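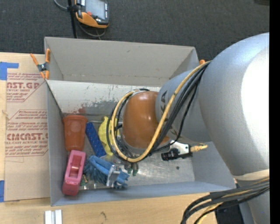 Figure 3. Bin-picking station during the gripper comparison, with the arm reaching into the gray bin.

4.2 Gripper Comparison

Two grippers were tested on the same arm: the Cadwood two-finger model and the Thambiah suction tool. Each made 704 pick attempts from an open bin holding mixed objects, among them a plastic cup and a blue block (Figure 3). The Skurkilis controller ran both tools with the same settings, and the objects were mixed again after every 30 attempts. Four attempts per gripper were left out because of controller stops - all of them in the first session at Imetstead - which leaves 700 for each tool. Soft items were scored separately from rigid ones.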